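I spent most of June learning more than I ever wanted to know about the rating plate on a small motor. Ours had lost its voltage line, and the inspector (very kind, very firm) wouldn't pass the machine without it. So I wrote to Padico, and then wrote again, and Grigore Chiriac finally dug the old drawing out of a folder with 200 others in it!
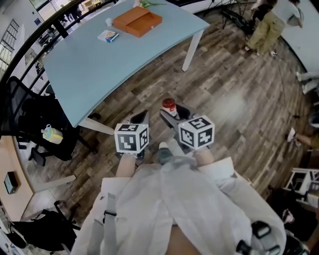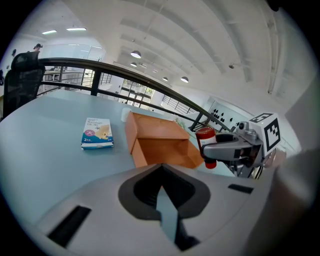 Something red in both: a jar with a red lid, then a red bottle.

The new plate came 11 days later, riveted on before lunch, and now I check every plate in the shop with a flashlight. Vandana Bisht says I should get out more.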